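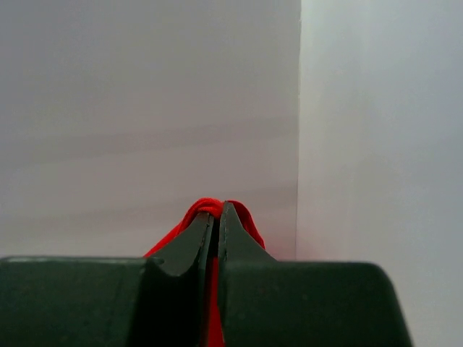 Cuando un equipo de televisión viene a rodar al pueblo, lo primero que te pide es permiso para entrar en tu cocina, y lo segundo, un enchufe. En Gurska nos tocó en octubre y aprendí a preparar la casa a base de hacerlo mal. Empieza por la pared. Un rincón de paredes casi blancas, liso y sin cuadros, les gusta más que la vitrina de tu abuela, y si quieren alegría cuelgan ellos un trapo rojo vivo, que contra ese fondo se ve desde la carretera. Tú guarda la vitrina.

## La víspera

- Limpia los dedos de los interruptores con un paño apenas húmedo y una gota de lavavajillas. El estropajo se lleva la pintura y deja un cerco peor que la mugre.
- Para retocar la pared, rodillo pequeño y la pintura del bote original. La de «es igual, blanco es blanco» no es igual.
- Quita los imanes de la nevera. El de la pizzería Clornetti salió nueve segundos en pantalla y todavía me preguntan si cobro.

## Los ruidos

El sonidista oye cosas que tú dejaste de oír cuando te casaste. Desenchufa la nevera durante la toma y mete las llaves del coche dentro: así no te vas a dormir sin volver a enchufarla. Tres gotas de aceite en la bisagra, trapo debajo. Los relojes de pared, al armario, envueltos en una toalla.

## El café

Te dirán que no hace falta. Calcula 160 ml por taza y 10 g de café molido, y haz el doble. Con un termo grande de la ferretería Gumus saqué café toda la mañana; lo enjuagué antes con agua hirviendo y aguantó decente hasta mediodía.

## Cuando se van

La cinta adhesiva del suelo sale con secador, a baja potencia y tirando en horizontal. Si queda pegamento, aceite de cocina, diez minutos y jabón. En madera encerada, prueba antes debajo del sofá.

Y recoge tus alargadores antes de que enrollen los suyos. Yo tenía tres y ahora tengo dos, uno de ellos con una etiqueta que pone «Kaushik 72».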